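I drove up to the Savarow open day on April 24, 2024 mostly for the free coffee, and came home with a page and a half of notes about ribbon. They run a lab in an old dairy building outside town and once a year they let people like me wander in, sign a form and ask silly questions.

The gift wrapping bench was the one I kept going back to. Paper, ribbon, a robot with two skinny fingers, and a yellow line on the floor we had to stay behind (I got told off twice). Our guide was Higinio Alvarado, and I liked him right away because he skipped the sales talk and went straight to what broke in December.

They had a Rolley controller on the arm back then, doing a long run of practice wraps, over 400 of them. Somewhere in there the grip sensor started drifting. It would report a good firm hold when the fingers had only the very edge of the ribbon, and the arm would pull, and the ribbon would slide out and go wherever it liked. One loop went around the wrist joint. The arm kept turning, tightened it, and dragged the whole half-wrapped box off the bench — and it still thought everything was fine! The force limit that should have stopped it had been set for moving crates.

I stood there a good while watching the fingers work on a white satin ribbon with LOVE on it in gold, over bright orange paper. 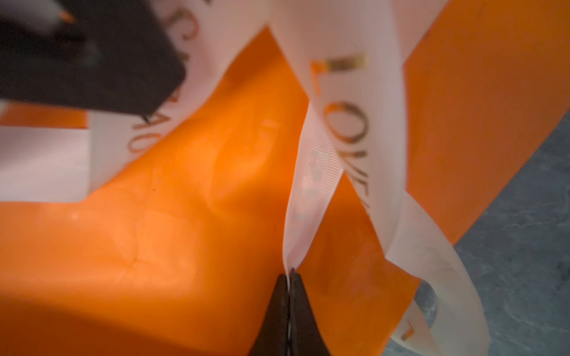
Jayasinghe wanted to know why anyone would trust the grip sensor at all after that, and said a second check on the motor load would have caught the snag long before the box moved. Higinio agreed, a bit sheepishly I thought. That check is in now. If the load climbs while the arm is pulling, it stops within 20 milliseconds and lets go, and a person has to come over and clear it by hand before it will start again.

They also changed the force limit, of course, and the sensor gets tested at the start of every shift. What they haven't fixed is the slipping itself. Satin is slick and a thin pinch is a thin pinch. Someone asked about rubber pads and got a long answer I only half followed, something about the pads leaving marks on the paper.

After that it was lunch (decent soup), then the Wareo sorting line, which was so loud I gave up after 3 minutes and went back to the ribbons.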